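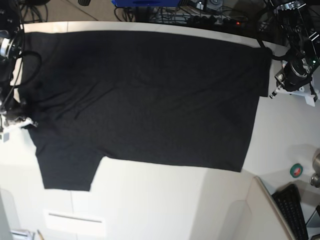 Black T-shirt on a white tabletop.

Jolene Halliday drove out to Sollovbridge on the Sunday with 200 doses in the esky and a list of names on the passenger seat. The clinic was in the old Cukell hall, past the silos. Someone had already unlocked it.

By ten o'clock she had given six. A shearer, his mother, two teachers and the couple from the post office. They sat on the plastic chairs for their fifteen minutes and talked about rain.

At half past ten Karpenko came in. He was on the list, which surprised her. All through winter he had stood outside the bakery handing out leaflets about what was in the vials. He had handed one to her.

"I'm not here for that," he said. "I'm here for Koto."

Koto was the dog. She looked past him at the ute and saw the kelpie lying in the tray with its chin on a rope.

"I do people," Jolene said. "You want the vet in town."

"Vet's shut. He's got a cut on his foot. I just want it looked at."

She had twenty minutes before the next name. She took her gloves and some saline and went out to the ute. The cut was shallow and had grit in it. Karpenko held the dog's head while she washed it, and neither of them said anything about the leaflets.

"My brother's in hospital," he said when she was taping the gauze. "Since Thursday. They've got him on oxygen."

"I'm sorry."

"He read everything I gave him."

She cut the tape and pressed the end down with her thumb. Koto tried to lick it off and Karpenko moved his nose away.

"What do I owe you?"

"Nothing. Keep it dry."

He stood there with his hand on the side of the ute. The population sign across the road said 879, and had said it for as long as she had been coming out there.

"How long does it take?" he said. "The other thing."

"A minute for the needle. Then you sit for fifteen."

"Can the dog come in?"

There was a rule about that — there was a rule about most things in the hall. Jolene peeled off her gloves and held the door. Karpenko lifted Koto down from the tray and carried him inside, and she went to find his name on the list.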